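Open Day at the Hegyi Pottery Works, Ulgate

Posted in: Visits and Outings

I have wanted to visit the Hegyi pottery works since I moved to Plurnurton, and in May I finally did it. The works is in Ulgate, 40 minutes by the regional train, and then you walk up a hill that is steeper than it looks on the map. Twice a year they open the doors for the public. The rest of the year you can only go to the shop at the front, which is small and a little dark.

The entry was free but you had to put your name on a list for the tour. I arrived at half past nine and got a place in the second group. While waiting I bought a coffee and a lamington from the table in the yard. The coffee was served in proper cups and you returned them to a grey tub after.

The first room is the clay store. It is cold in there, also in the warm months, and it smells like a cellar after rain. The clay comes in plastic bags and rests before it is used. Our guide let everybody press a thumb into two kinds, one smooth and one with grit in it. The gritty one is for the tall pieces, as it holds itself up better while it is wet. I had not known this, although I did a pottery evening course for one winter and made several ugly bowls.

From there we went to the throwing room with 6 wheels along the windows. Only one wheel was in use for the demonstration. The potter made a bottle form with a wide belly and a narrow neck, and I think it took less time than I need to peel potatoes for dinner. The difficult moment is the collaring, when both hands close around the clay and squeeze it inwards while it turns. If you go too quickly the wall folds. One visitor asked what happens with the spoiled ones and the potter simply flattened the bottle with the palm and threw it in a bucket. There was a sad noise from the children.

The drying room we could see only from the door. The shelves there go up to the ceiling and a board was fixed at the entrance with the number of pieces which were fired the month before: 1,714. It included the little sample tiles, the guide added, so it is perhaps less impressive than it sounds. I was impressed anyway.

What I liked the most was the glazing. Hegyi is known in our area for a matte black, and all their black vases have this surface. It looks soft, nearly like cloth, and it does not shine even under a lamp. They dip the piece upside down, count, turn it and wipe the foot with a sponge. The recipe is not told to visitors. The other colour they do a lot is a light blue for the tableware line, called Hokelura, and this one is glossy and more ordinary to my eye, but my sister has a set of it and is very content. In the firing the two must be kept apart on the kiln shelves, otherwise the black leaves a shadow on the blue.

After the tour there is a display room with timber tables, where you may pick up the pieces and feel the weight. Please do it with both hands and put the bag down first. I noticed that the vases are quite heavy at the bottom, so they stand well even with long branches in them. The narrow necks are nice for one or three stems but a full bunch from the market will not go in.

The seconds shelf was the busiest corner. These have small faults in the glaze or lean slightly, and the price is half. By eleven it was mostly empty, so go there before the tour if you hope to find something. I bought a small vase with a pinhole near the foot, and I have already forgotten which side the hole is on.

Some practical remarks. Parking is on the grass behind the works, and it was muddy. The path to the kilns has steps and there is no ramp, but the throwing and display rooms are on the level. The toilets are by the shop. They accept cards everywhere except at the cake table. Dogs must stay in the yard. The next open day is planned for spring, and the list for the tour is put out at nine o'clock.
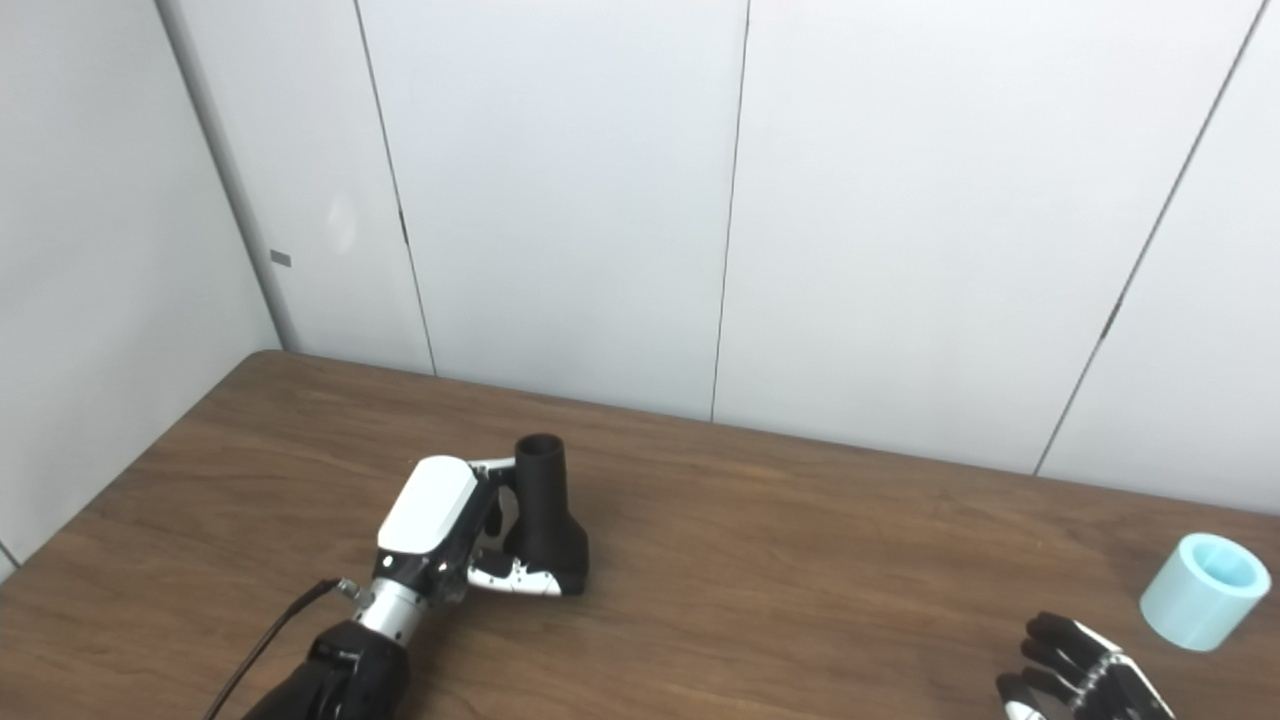 Can I put fresh flowers in one of the matte black vases, or is it only for dried ones?

Fresh flowers are fine. The guide told us that the vases are glazed inside as well and hold water. She advised to rinse them with warm water and a bottle brush, and to keep scouring pads away from the outside - they leave grey marks on the matte glaze.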